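Kevenent Mid-Tower — refurbished desktop

Checked and cleaned by Plulo. A plain office tower with a full-width carry handle, easy to shift between desks.

Storage: 1000 GB hard drive
Memory: 2 slots
Warranty: 11 months
Colour: charcoal and silver
Pickup: Riltau store, or delivery in 5 business days

Keyboard sold separately. Side panel lifts off for upgrades — unplug at the wall first. 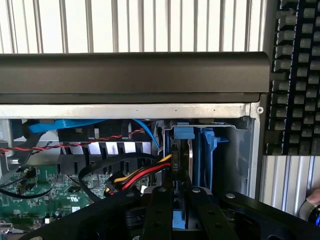 Side panel off, with blue SATA cable and black heatsink or fan shroud.

Listed 15 April 2019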